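Bags, baskets and black T-shirts: the packing table gallery

Posted Aug 6, 2021 | Filed under: Home, Packing, Laundry

Quick one this time. We're leaving for Wilport soon and the packing is not done, so this is a gallery with notes and not a proper post.

Ground rules for this trip. 6 nights. One bag each, soft, black, no wheels. Everything goes across the table before it goes in anything. Whatever can't be folded gets rolled, whatever can't be rolled stays home. The table is the only clear surface in the house right now so it gets used for all of it, sorting, folding, emptying, and also lunch.

1. Emptying out

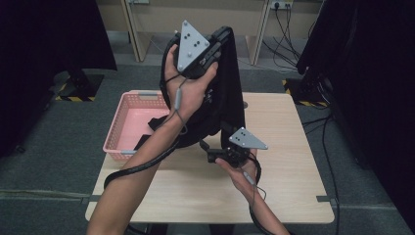 Old bags first, always. Before a single shirt gets folded I want every bag emptied, shaken and checked, and I mean the little pockets too. Last year's Stekau parking ticket was still in mine. So were 3 pens and a sock. The pink basket sits on the table for this and the bag gets held up over it, straps dangling, and whatever falls out has somewhere to land. Mesh sides are good, sand goes right through (put newspaper under it, I forgot). Lift from the top, other hand underneath, turn, shake. Black fabric hides everything so go by feel, not by eye.

Notes on bags since people ask:

Soft beats stiff. A soft one squashes under a seat and into a closet.

Straps. Tuck them or tie them before you travel. Loose ones catch on every door handle between here and Wilport.

Wipe the inside with a damp cloth, leave it open overnight. Do not skip the overnight part. I skipped it in April and everything smelled like a tent.

Write your name inside. Plain laundry marker. Four black bags in a hallway at six in the morning look exactly the same.

2. What goes in the basket

Same basket, second job. Once the bags are clean it becomes the "maybe" pile. Swimsuits, the second sweater, that book. If it's still in there the night before we go it doesn't come. Harsh but it works, we cut the load by a lot last time and the only thing anybody missed was the corkscrew.

Handles on a basket are worth paying for. Mine goes up and down the stairs all day. The last one had none, just a rim, and it split on me halfway to the laundry room. Got the replacement at Akpan, the branch by the bus station, on sale, no regrets.

3. The folding

Then clothes. Black ones mostly, becuase they match each other and don't show coffee. Dump, shake, flatten, fold. It takes longer than you think and I get worse at it as the evening goes on.
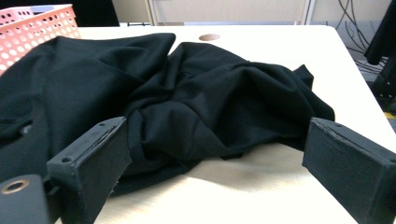 My way, for what it's worth: face down, smooth out from the middle, sleeves in, sides in, then up from the hem in thirds. Knits I roll after that. Buttoned things stay flat and go on top. Don't iron first. Pointless, you'll iron at the other end or you won't.

A pale table helps a lot with dark clothes. On the gray bedspread I can't find an edge to save my life. Lint shows up too, which is annoying and useful. Keep a roller next to you.

Inside out? Check before you fold. I never do and then there's a seam showing at breakfast.

How many to take: one per day plus one. That's it. There is a washing machine at the Clandico apartment and it's fine, a bit slow, the door sticks, push with your knee.

4. Loading up

No pictures of this part, hands full. Order goes shoes at the bottom, rolls along the sides, flat stuff across the top, toiletries in their own bag at the very end. Stand it up, bounce it twice, see what settles. There is always more room than there was a minute ago. Leave the gap. It's for the way home.

Chargers in the outside pocket. Snacks NOT in the outside pocket, ask me about the bananas.

5. Odds and ends

The list lives on the fridge this year, on paper. I had it on my phone before and ticked off things I hadn't packed, twice.

Bus fare to the station, have coins. It's 200 miles to Wilport after that and the train café closes early so bring a sandwich.

Left to do tonight: second load of shirts, find the beach towels, find out where the good scissors went, water the plants, label the bags. Marker has dried out of course so that's a trip to the store first.

More pictures once we're back, probaby of the same bags, dirtier. If you have a better way of folding long sleeves leave it in the comments, mine come out lumpy. Reading them on the train.

Older: What I keep in the hall closet
Newer: none yet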